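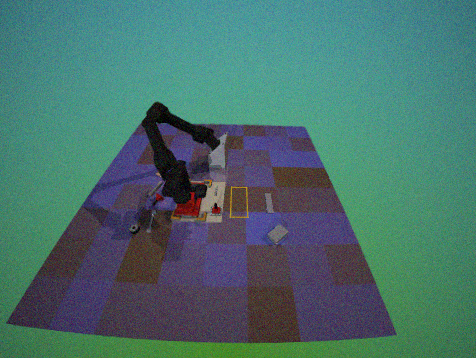 Bondstead Equipment Planning, dataset maintainer

Coltonine: simulated bench runs for arm purchase planning

Last updated Tuesday, January 7, 2020

Summary

Coltonine is a set of simulated robot arm runs with the budget sheets that go along with them. We put it together to plan the purchase of a bench cell for the Ismail shop. It holds 776 runs over 43 bench layouts. Every run has rendered frames, joint logs, and a cost tag that points to a row in the budget sheets.

The question behind the data is a narrow one. We need to know how much reach, how much bench, and how many fixtures we have to pay for before the small-part work can be moved to an arm. The runs were made so that those amounts could be argued over with something on the table besides a vendor brochure.

What is in the folder

runs/ – one subfolder per run, with frames, joint log, and a short settings file
layouts/ – bench layouts in plain text, one file each
budget/ – the budget sheets, as comma-separated files
quotes/ – empty in the shared copy; see Quotes below
notes/ – changes between versions, known problems
README – this file

Run folders are named by layout and then by run. A layout that was later dropped from the plan keeps its folder and its name. Please do not renumber anything. The budget sheets point to the folders by name, and a renamed folder will come up as a missing row.

The bench as modeled

All layouts use a jointed black arm over a tiled floor. The tiles are mostly purple, with brown ones mixed in, and the colors carry no meaning. Areas drawn in yellow outline on the floor are marked zones. In the budget sheets each marked zone is charged as floor space plus marking, whether or not anything sits in it.

Small items on the floor stand in for parts and fixtures. The gray blocks and bars are generic stock. The wedge is used when a layout needs something with a sloping face. None of these are models of real parts from Ismail, and their sizes should not be used to order tooling.

There is no room around the bench. The model stops at the edge of the floor and the background is a plain gradient. Guarding, doors, cable runs, and the space a person needs to walk behind the cell all have to be added from the sheet called site.csv. People who have opened the frames first and the sheets second have tended to come away with a floor plan that is too small.

How the budget sheets work

The main sheet is cell.csv. It has 7 lines per layout:

1. Arm and controller
2. End of arm tooling
3. Bench, base plate, and mounting
4. Fixtures and trays
5. Guarding and safety review
6. Integration labor
7. Training and spares

Each line has a low figure, a high figure, and a source column. The source column says quote, catalog, or guess. We left the guesses in. A sheet with blanks in it adds up to a smaller number than the real one, and the first version of this plan went to the budget meeting in September with blanks on lines 5 and 6. It was sent back.

The second sheet, site.csv, covers things that are bought once no matter how many cells go in: power, air, floor work, and the network drop. It is kept apart so that comparing one layout with another does not change when the site work does.

The third sheet, time.csv, has lead times. The longest entry is 10 weeks, for the arm and controller. Site work can be done while that order is open, but the bench and base plate should not be ordered until the mounting pattern is confirmed in writing.

Linking a run to a cost

Open the settings file in the run folder and find the line that starts with layout. Look up that name in cell.csv. The tooling and fixture lines are the ones most likely to differ between runs that look alike. The arm line is the same for any two layouts that call for the same reach.

Joint logs are used for the reach check. If the log for a run shows the arm working close to full stretch, the layout is tagged long in the sheet and priced with the next arm size up. The tag is set by hand. We looked at setting it from a fixed limit and did not like the results on layouts where the arm only went out far once, to park.

Views

Frames come from more than one viewpoint, and the angle changes a lot from one to another. A piece that sits in the open in one view can be partly behind another piece in the next. Use the layout file for positions and the frames for a general sense of how crowded the floor is.

The frames have a fine grain over them. It is in the originals. Do not clean it up before sharing, or your copy will no longer match the checks in notes/.

Using the frames in a planning meeting

The frames are useful for two things. One is showing people who do not work with arms how much of the bench stays clear and how much fills up. The small pieces gather close to the arm and a good part of the floor has nothing on it. That led to a fair question about whether we could buy a smaller bench. The sheet now has a low figure for a smaller one and a high figure for the size first planned.

The other is talking about upper clearance. With the arm raised and angled away from the work, the end of it stands well over the parts and out past them to one side. Any shelf, light, or guard panel there has to be planned around it. The Ismail shop has low shelving along the wall side, so line 5 includes an amount for moving it.

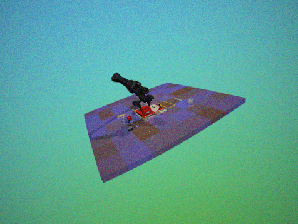
Quotes

Vendor quotes are not in the shared copy. Most came with a note that they were for our use only. The low and high figures in cell.csv were set from them where the source column says quote, and rounded.

Integration figures come from a planning talk with Brekero, who would do the install if the purchase goes ahead. They priced the labor per cell and the safety review as a separate job. Ask for it the same way if you are getting your own figures. A single combined price is hard to compare with anyone else's.

What the data should not be used for

Do not use Coltonine to estimate cycle time. The simulated arm was not tuned to match any arm on sale, and the speeds in the joint logs are whatever the settings file asked for. Payback numbers built on those speeds will be wrong, and there is no way to correct them afterward.

Do not use it to choose a gripper. Surface friction was left at the default for every piece in every layout. Line 2 is priced as a range that covers simple two-finger tooling at the low end and a tool changer at the high end, and that is as far as we are willing to go without real parts in hand.

It is also not a safety document. The review on line 5 has to be done on the real cell.

Known problems

Some of the early layouts share a fixture line that was copied and never updated. They are listed in notes/ under fixtures. The totals are too low for those layouts, and we have not gone back to fix them, as none are still in the running.

A few run folders have frames but no joint log. They were kept for the frames. The reach tag is blank for them and any script that reads the tag should expect that.

Currency is US dollars throughout. Sales tax and freight are not included on any line. Freight on the bench was higher than we expected when we asked – get a figure for it early.

Planned changes

The next version will split line 6 into install labor and programming labor. It will also add a sheet for yearly costs, mainly service and spare parts, which are now partly buried in line 7. Layout names will stay as they are.

Sharing

The shared copy can be used inside Bondstead and by Brekero for this project. Ask the maintainer before passing it on. If you report a problem, give the layout name, the run folder, and the sheet row. A screenshot of a frame without the folder name is very hard to trace back.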